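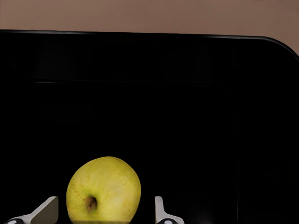 Black tray with rounded corner (computer rendering)

Pliro Tableware - Frequently Asked Questions
Last updated: August 20, 2021

Where do you send orders?
We send from our warehouse in Astville to all addresses in the country. For other countries please write to us first, so we can check the price of shipping.

How long must I wait for my order?
Usually 3 working days. Orders of more than 50 pieces need longer, and we will send you the date by email.

Is the shipping free?
Yes, if your order is above 3000 grams, we still do not charge extra. The weight is not important for us, only the address.

Can I return a product?
You can return it in the original box, unused. Plates from the Ebihara series are made to order and we cannot take them back - please check the size before you pay.

My plate arrived broken. What should I do?
Keep the box and send us a picture of the damage together with your order number. We will send a new one.

When will the Brondonia bowls be available again?
We expect them in September. Item 597 (the small soup bowl) is not produced anymore.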